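Workshop group's two-armed machine takes on the lounge blanket

28 Nov 2025

The two-armed machine under construction at the Olton shared workshop has moved on to soft goods. Work on it this autumn has centred on handling a single blanket, a job the build group chose after finishing with boxes and plastic tubs in the summer. The machine is known as Erka, after the name painted on the flight case its first motors came in.

Zarmeena Soomro leads the build. She said the tubs had been a matter of getting the arms to the right place and closing the fingers by the right amount. A blanket has no fixed shape, so the position of the far edge cannot be worked out from the position of the near one. The group's software, which members call Netik, now plans one grip at a time and looks again before planning the next.

The task is written on a single sheet pinned up by the tool store. The blanket starts in a heap on the seating. The machine must find an edge, lift the cloth clear, find a second edge with the other hand and bring the two together. Folding in half counts as a pass. Folding in quarters is listed on the sheet as "later".

Members have logged 1,766 grip attempts on cloth to date. Of these, 327 are marked as slips, where the fingers closed and the cloth came away before the lift was complete. Yasir Khattak keeps the log and sorts the slips by cause. The largest group is what he calls a shallow pinch, in which the fingers take the top of the pile of the fabric and miss the weave underneath. The next largest is a double catch, where two layers are picked up as one and the machine then looks for an edge it is already holding. 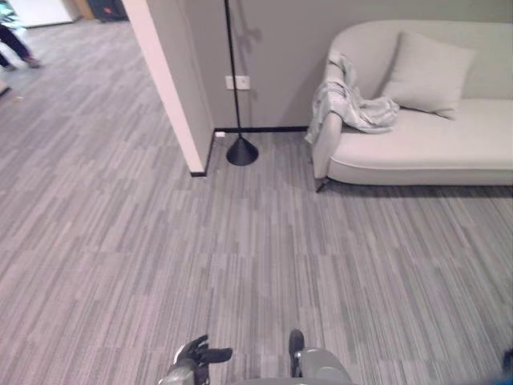
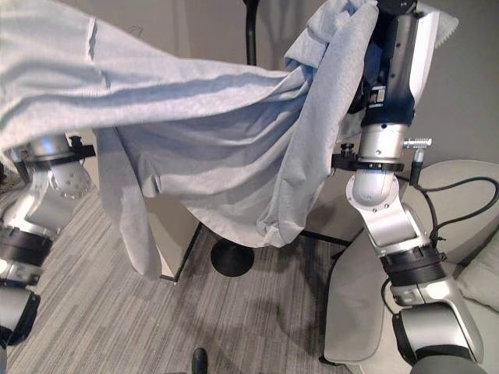 Olton Shared Workshop - Robotics and Automation Group

Two changes have been made to the control side since the cloth work began. The first is a slower close. The grip now shuts at a steady rate until the motor current rises, holds for a moment, and then tightens by a small set amount. Amirul Manurung wrote the routine and tested it on the bench with tea towels before it was allowed near anything larger. He said the bench figures were better than the figures on the full machine - the towels were thin, and the weight of a hanging blanket pulls the wrist down more than he had allowed for.

The second change is to the way the arms share a load. In the earlier version each arm held its own position and took no account of the other. With a tub this did no harm. With cloth, one arm would drift outwards by a few millimetres and the other would lose its hold. The arms now pass their wrist loads to each other and both ease inwards if the total rises above a limit. The limit is set by hand and has been altered several times. The group would like it to be set by the software, but no one has yet taken on the work.

Cable routing remains a sore point. Parveen Durrani, who looks after wiring, has asked that nobody add a tie to either arm without telling her. A tie fitted too close to a joint in the summer wore through the outer sleeve of a signal cable, and the fault took two evenings to trace. She has drawn up a short list of places where ties are allowed, and it is kept in the front of the build folder with the spare fuses.

Power is still supplied from a bench unit by a trailing lead. A battery pack is on order from Virk, a small supplier the group has used before, and is due in January. Until it is fitted, runs are limited to 15 minutes, after which the motor drivers are left to cool. Saqib Kakakhel has measured the driver temperatures with the covers on and off. He found that the covers made less difference than expected and that the shoulder driver on the right side runs warmer than its partner on the left. The cause is not known. Swapping the drivers over is the next test.

The group has also settled a question about lighting. Some members wanted a fixed lamp over the work to help the cameras pick out folds. Others pointed out that the machine should cope with whatever light a room has. Soomro decided against the fixed lamp for now. Runs will be made under ordinary room lighting, with the conditions noted in the log.

Cloth work continues on Friday evenings. Members who want to run the machine need to have done the emergency stop briefing, which takes less than half an hour and can be booked with Khattak. A second blanket, of a heavier weave, would be useful, as would any old single bed sheets. They can be left on the shelf beside the laser cutter, marked for Erka.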